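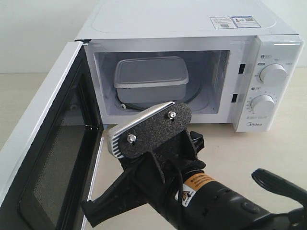

Microwave oven with the door open and a gray lidded food container inside

Rikstead Player Services
Support ticket: Marketplace balance does not match between game client and web account
Product: Fumon (desktop client and web marketplace)
Priority: High
Status: Resolved, monitoring
Assigned to: Marketplace Operations

Summary of report

The account holder reported that a sale completed in the Fumon web marketplace was not reflected in the game client. The web account showed a balance of 1,000 tokens. The client showed 641. The account holder had signed out and signed in again, restarted the client, and repaired the installation through the launcher before contacting support. None of these steps changed the balance shown in the client.

The account holder also stated that a trade offer sent to another player was declined by the system with the message "Insufficient funds," although the offer was for 800 tokens and the web account showed enough to cover it.

Initial review

Support confirmed the web balance against the ledger. The ledger agreed with the web account. All entries for the account were present, including the sale in question, and no reversal or hold had been placed on it. The difference between the two balances was 359 tokens, the exact amount of the sale after the marketplace fee.

The account holder was asked to provide the following:

1. The client version number, found at the bottom of the sign-in window.

2. The region selected in the launcher.

3. A copy of the session log from the most recent sign-in.

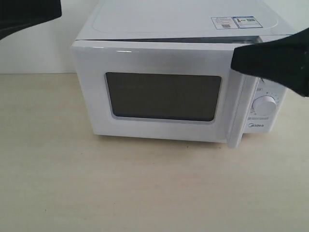

4. A screenshot of the wallet page in the client, with the wallet reference showing.

The account holder replied the same afternoon with all four items. The region was set correctly and the client was current.

Testing

Support reproduced the account on the internal test server and signed in with the same client version. The balance displayed correctly. The account was then moved to a copy of the live server, where the lower balance appeared at once. This ruled out the installation on the account holder's computer, and no further local steps were requested.

The session log showed that the client was reading its balance from the Gosselin cache service. The cache held a copy of the wallet made before the sale and had not asked the ledger for a new one. Trade offers are checked against the cached balance, and the 800-token offer was refused on that basis.
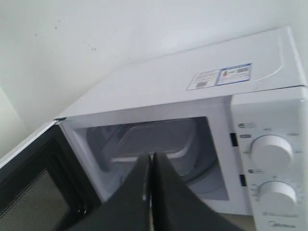

The wallet reference could not be confirmed from the first screenshot, and a second request was sent to the account holder. The launcher reduces attached images before upload, and the reference line in the file received was no easier to read than the tiny print on the blue-bordered sticker on top of a microwave. Account holders are advised to attach the original file through the web form, or to copy the reference into the message as text. The second file was clear and the reference matched the ledger record.

Cause

The ticket was passed to the Fotach team, which maintains the message queue between the ledger and the cache. The team found that one queue worker had stopped accepting updates after scheduled maintenance in February. The worker continued to report itself as healthy, and no alert was raised. A review of the affected queue identified 272 accounts with a stale balance. No tokens were lost on any of them, as the ledger had recorded every transaction. 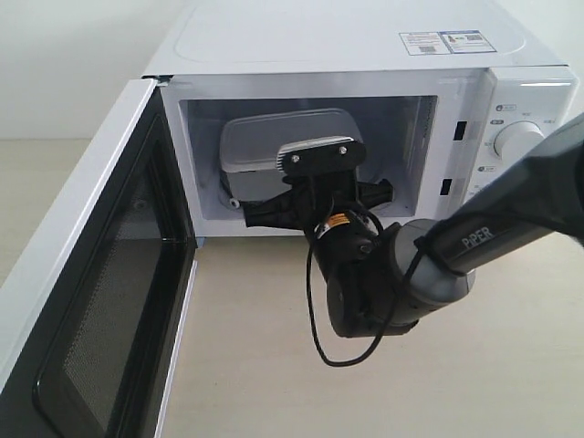 Resolution

The worker was restarted and the held updates were released in order. The cached wallets for all affected accounts were then rebuilt from the ledger. The account holder confirmed at 4:20 p.m. that the client showed 1,000 tokens and that the trade offer had been sent.

The health check has been changed so that a worker must report its last completed update as well as its status. An alert is now sent to Marketplace Operations when the two balances differ for any account for longer than ten minutes.

Information for account holders

Players who see a lower balance in the client than on the web should not repeat a sale or purchase. The web balance is the balance of record. Reinstalling the client will not refresh the cached wallet. Please open a ticket under "Marketplace: balance" and include the wallet reference.

Offers declined during the affected period are not resent automatically and must be created again by the player. Marketplace fees are charged only on completed trades.

This ticket will remain open for monitoring until the next maintenance period is complete. Replies to this ticket are received by Marketplace Operations.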